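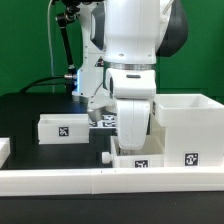 Home Workshop Printing Casting Finishing Contact

Getting Cleaner Parts Out of a Small Shop: Prototype and Short-Run Tips

By Aoife Ó Gríofa
9/21/24
6 min read
16 comments

These notes come from the bench at Saltamthorpe, where we make one-off prototypes and small batches, mostly housings, brackets and knobs. They assume you have a resin or filament printer, a basic set of hand tools and somewhere to pour silicone.

Before you print anything

Measure the mating part yourself. Drawings get revised and the revision doesn't always reach you. Take the measurement in two places and write both down on the job card, along with the tool you used. Calipers and a steel rule will disagree, and later on you'll want to know which one you trusted.

Print the tricky feature by itself first. If a housing has a snap fit, cut that corner out of the model and print only the corner. You can try several gaps in the time it would take to print one full housing. Mark each test piece with a paint pen as it comes off the plate. They look identical by the afternoon.

Add a small flat somewhere on round parts. It gives you a place to clamp and you can sand it off at the end.

If the customer wants threads, ask how often the screw will come out. For a part that gets opened once or twice, a screw cut straight into the plastic is fine. For anything else use brass inserts and leave enough wall around them. Thin walls bulge when the insert goes in hot, and the bulge always ends up on the side people look at.

Orientation and supports

Put the show face away from the supports. This sounds obvious until the part has two show faces. In that case, ask which one faces the user and let the other one take the marks.

Tilt large flat faces on a resin printer. Printed dead flat, they pull hard on the film and you get lines across the middle. On a filament printer do the opposite and lay them down.

Remove resin supports after washing and before the final cure. Warm water softens them, and they come away with smaller pits. Wear nitrile gloves for all of it, including picking up the scraps.

Sanding a master

A silicone mold copies everything. Fingerprints, sanding scratches, a hair under the primer. Whatever is on the master will be on every casting, so this is where the time should go.

Start no coarser than you need. Block the flats, and wrap paper around a dowel for inside curves. Change direction with each grit so you can see when the last set of scratches is gone. Prime, let it dry overnight, and go over it again wet.

I finish at 2000 grit for anything that will be cast clear. For painted parts that's wasted effort, and the paint sticks better to a duller surface anyway.

Don't use body filler over modeling clay, and don't use sulfur clay anywhere near platinum silicone. The silicone stays sticky wherever the two touch and the mold is scrap. Some resin prints cause the same trouble, even fully cured. Brush a little silicone on a spare print from the same batch and leave it overnight before you commit to a full pour.

Pouring the mold

Build the box with more room than feels necessary on the sides and less on top. Thick sides keep the mold square when you band it shut. A very thick top just uses up silicone.

Weigh both parts. Mixing by eye works until it doesn't, and silicone costs more than a kitchen scale. Mix in one cup, then scrape everything into a second clean cup and mix again. The unmixed stuff clings to the walls of the first cup.

Pour in a thin stream into the lowest corner and let it rise over the master. If you don't have a vacuum chamber, brush a first coat over any lettering or fine detail with a cheap soft brush, then pour.

Cut the parting line in a wavy path with a fresh blade. The halves will find each other again. Straight cuts slide.

Write the date of the first pour on the outside of the mold and keep a tally in pencil on the job card. Ours usually start tearing at thin spots well before the surface goes dull. On the Coughlan knobs we got 16 good castings before the stem started to tear, and I'd planned for more. If the order is close to your limit, pour a second mold while the master is still in good shape.

Casting

Warm molds fill better. A low oven kept for shop use only is enough, or a heat mat in a box.

Keep resin bottles closed. Polyurethane picks up moisture from the air and then foams in the mold. In July we lost most of a batch for Bulmont that way, with a bottle that had been left open over lunch. Now the caps go back on between shots, and an opened bottle gets dry gas sprayed in before it's put away.

Dust the mold with talc and blow off the excess. It helps the resin run into corners.

Leave castings in the mold longer than the label says if they have long thin sections. They may feel hard and still bend overnight on the shelf. Where a part has to stay flat, put it on a sheet of glass with a weight on it until the next morning.

Color

Tint the whole amount for a job at once, in one of the two resin components, and store it in that state. Matching a second mix to the first is slow work. Keep a labeled chip from every color job. When Utel came back for 11 more covers, we had the chip and nothing else, and it was enough.

Packing and handing over

Trim the gates with flush cutters, leave a little, and sand the rest. Cutting it flush in one go can pull a chip out of the surface.

Wipe parts with alcohol before they're bagged. Use one bag per part for anything glossy. Tissue can mark fresh paint, so give painted parts a few days on the rack.

Send one part ahead of the batch when you can and wait for a yes. Keep one back as well, tagged with the job number and the resin used. Ours go in a drawer by customer, and we open that drawer more often than any other in the shop.

Next time: storing old molds without losing their shape, and which ones to throw out.

Share 11 Comments 16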